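Section 4: Teaching the Towel Fold by Remote Control

By now you've got the arm powered up and talking to the Larden console, so this is where the fun starts. I'm going to take you through recording your first set of towel folds the same way I do mine.

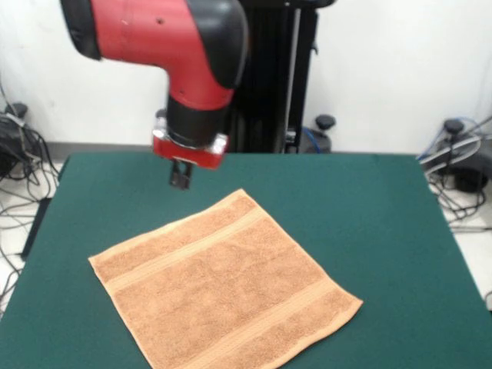 I always tell people to start with one towel, one color and one kind of fold. Get a decent set of recordings out of that before you bring in the stripy ones, the dish cloths and the thing your aunt brought back from the beach. I did it the other way around my first January with this setup and ended up with a pile of recordings that didn't agree with each other on anything (I still have them somewhere, and no, you can't have them).

4.1 Before you start

Run through these every time, even if you only stepped out for lunch.

1. Turn on the Trurkero controller and wait for the steady light. A blinking light means it's still checking the joints, so leave it alone.

2. Find the stop button and put it where your free hand can reach it. Press it once, check that the arm refuses to move, then release it.

3. Walk around the table and look at the floor. Any cable lying where you walk gets pushed back. If you bump the table at this point, go back and redo the table check in Section 3.

4. Smooth out the table cover with your palm. A wrinkle under the towel will grab a fingertip and spoil a pick.

5. Open the Eltska recorder, make a new session, and give it a name you'll understand next month. "Test" isn't a name. I have a lot of sessions called "test."

CAUTION: Keep your hands off the table whenever the arm is live. If you need to fix the towel, pause first, wait for the pause tone, and then reach in. I know it's tempting to just flick a corner over. Please don't.

4.2 Laying out the towel

1. Pause the arm.

2. Spread the towel flat and pull the corners out gently. Small ripples along the edges are fine, and I leave them in on purpose. A real towel will have them.

3. Turn it a bit. Don't line it up square with the table every time, or the arm will learn that towels are always square with the table. Set it on the diagonal, then nearly straight, then somewhere in between.

4. Check that the arm can reach all the corners you plan to use. Drive the open gripper over each one without lowering it. If it stops short or the elbow starts to complain, slide the towel closer and check again.

5. Bring the gripper back up to the start height with the fingers pointing straight down. Every recording should begin with the gripper open and clear of the cloth.

Note: If your towel has woven bands across it, think about which way they run before you press record. The bands are flatter than the looped part and the fingers slide on them more easily. I pick at the hem near a corner and stay away from the bands completely.

4.3 Recording a fold

We're doing a plain corner-to-corner fold, so you end up with a triangle. It's a single pick and a single place, and I think it's the nicest one to learn on.

1. Hold the Cattaneo hand controller loosely, with your elbow resting on something. A tired arm makes shaky recordings!

2. Squeeze the clutch grip and move your hand a little each way. The robot should follow you in the same direction. If it goes left when you go right, you're facing the wrong way for the view setting, so change it in the menu under Operator Side.

3. Press Record and hold still until you hear the beep.

4. Move over to the corner you're going to pick. Come down slowly and stop just above the cloth.

5. Turn the wrist until one finger will land on each side of the corner tip. Lower until the fingertips touch the cloth, then close the gripper.

6. Lift straight up, only a little way, and look. If you've got the corner, carry on. If it slipped, open, go back up and try again in the same recording. You can keep a recording with one retry in it, and I like having a few of those because the arm learns how to recover. With more than one retry, throw it out.

7. Carry the corner across to the opposite one in a low arc. Too high and the towel drags along behind you. Too low and it bunches up in the middle.

8. Lower the corner onto its partner, open the gripper, and back away straight up.

9. Return to the start height, hold still again, and press Stop.

A clean fold takes me 15 seconds or so once I'm warmed up, but your first ones will be a lot slower and that's okay. Slow and smooth is much more use than quick and jerky. What you really don't want is a long wait in the middle while you scratch your nose, since the arm will happily learn to wait there too.

CAUTION: Never close the gripper while pushing down into the table. If the force bar on the console turns orange, let go of the clutch and lift. The fingers are tougher than the table cover, and I've patched mine already.

4.4 Keep or toss

Right after each recording the Eltska screen asks whether you want to keep it. Answer while it's fresh in your mind. I toss a recording if:

- the towel was already moving when I pressed Record
- I dropped the corner halfway across
- my hand was in view at any point
- I forgot which corner I was going for (it happens)

Crooked folds I usually keep, as long as the corner landed on cloth. Mark those with the yellow flag so you can filter them out later if you change your mind.

4.5 How many do you need?

My first set that worked well had 336 recordings in it, spread over several sessions. Please don't try to do that in one go. I stop at 34 per sitting. After that I get sloppy and start cutting the arc too low, and I can see it plain as day when I play them back.

Take a proper break between sittings, and shut the arm down through the menu so it parks itself. Pulling the plug leaves it hanging over the table, and you'll have to go through the joint check in Section 2 all over again.

Note: Back up your sessions before you start training. The recorder only warns you about a full disk after you press Stop, and by then that last recording is gone.

Once you've got your set saved and flagged, go on to Section 5 for the training settings.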